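**Freezing a gym membership after a knee injury, still being charged**

Posted by Levente Dudás, 18 April 2018

I joined Koddale Fitness in Forsyth last November on a 12-month contract. I pay monthly by bank draft. Six weeks ago I hurt my knee playing pickup basketball and my doctor told me no squats, no running and no classes until it heals. The front desk said I could freeze the membership with a doctor's note, so I brought one in the next morning and the guy at the desk took it.

They drafted the full amount anyway, and then again this month. When I called, they said the freeze was "not in the system" and that a freeze has to be requested in writing before the billing date. I don't remember anyone telling me that. I have a copy of the note but nothing that says they received it.

I've been doing my rehab exercises at home in the meantime.
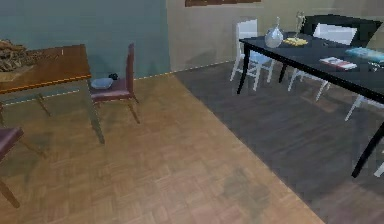 *Table and chairs, home.*

What I want to know:

- Can they refuse to backdate the freeze?
- Should I have my bank stop the draft?
- Do the frozen months get added to the end of the contract? I'd like to go back when I'm cleared, so I don't want to burn the place down over this. The coaches are good and I like the people in the morning class.

---

**Wenceslao Ocampo**

I managed the desk at a different gym for 3 years, so take this as how it usually works and check it against your own contract.

Look for a section called "Freeze," "Hold" or "Suspension." It's often on the back or in a separate page of terms. Most of them list three things: the shortest freeze, the longest freeze, and how much notice they need before the next draft. If the contract says written notice, a doctor's note handed over at the desk may or may not count. I would argue that it does. It's in writing, it has a date on it, and it says you can't train. Plenty of managers will accept that if you are polite and you have the copy.

Send an email to the manager, not the general address. Keep it short:

1. The date you handed in the note and who took it, if you know the name.
2. A scan of the note.
3. What you are asking for: freeze from that date, refund or credit for the two drafts.
4. A date by which you'd like an answer.

Don't stop the draft yet. At my gym a returned draft added a fee right away, and after 91 days the account went to collections. It's a lot harder to sort out from there. Ask first, and if they say no in writing you can decide what to do next.

On your last point, yes, frozen months normally get tacked on to the end. If you freeze for two months, your contract ends two months later. 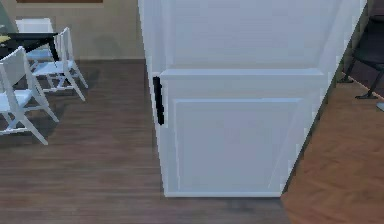
*Kitchen, white fridge.*

Also ask whether there is a monthly fee during the freeze. Ours was small, but people were surprised by it every time. For a medical freeze we waived it, but only if the member asked.

---

**Ross Jardine**

just cancel. gyms are all the same. I switched to a month to month place and never looked back

---

**Chandrasekhar Lobo**

I went through this with a shoulder at the Grundstead location, same company. The desk staff can't enter a medical freeze themselves. They put the note in a folder and the manager does it when she gets to it. Mine sat there too. I asked for a sit-down with her, brought my copy, and she credited one month and froze the rest. She would not refund cash. I took the credit.

One thing Wenceslao didn't mention is the member app. If you log in and go to Account, then Requests, there is a freeze form, and it emails you a confirmation. Fill that in today even if you are still arguing about the earlier months, so you don't get drafted a third time.
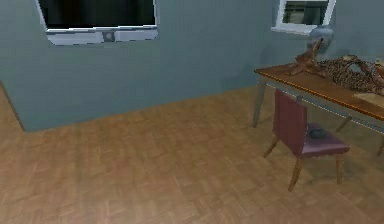 For the rehab part, ask your physical therapist what you can keep doing while you're off, and write it down with sets and reps. I let everything go for the first month and regretted it. After that I did my band work and seated exercises at home on the mornings I used to go to class. A TV up on the wall with the screen dark is no use to anyone, so put on a mobility video and follow along if your therapist says it's fine. When I was cleared, my coach had me come in for two one-on-one sessions before I went back to group class, and those were free because I'd been on a medical freeze. Ask about that as well. It isn't on the price sheet.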